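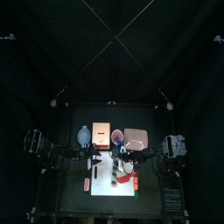

Two-arm recording cell of the Onder project, with household objects laid out on and behind a cutting board.

Onder is a collection of recorded robot demonstrations used to train learning systems for two-armed tabletop work. It was started by Ekkachai Wannasri at Stunum, a small robotics workshop, and first released on 26/02/2020. The first release held 2,323 recordings – each one a single attempt at a single task.

Collection

Recordings are made in cells enclosed in black fabric, which keeps out changing room light. Each cell has a dark table and two arms with grippers. An operator guides both arms by remote control while fixed cameras and the joint sensors are recorded together. Attempts are limited to 30 seconds. Failed attempts are kept and marked as failures.

Objects are ordinary household goods, such as cups, boxes, storage containers and knives. Their positions are changed between attempts so that a system trained on the data does not simply learn one layout. Kitchen layouts use a white cutting board as the main work area.

Operators train on 100 practice attempts before their recordings are accepted. These practice attempts are not part of the release.

Versions

A second set, Takeo, added 400 recordings in June of the same year. It covers tasks in which one arm holds an object steady while the other works on it. Labels for both sets were written with Meesuk, an annotation tool also made at Stunum.

See also

Imitation learning
Remote manipulation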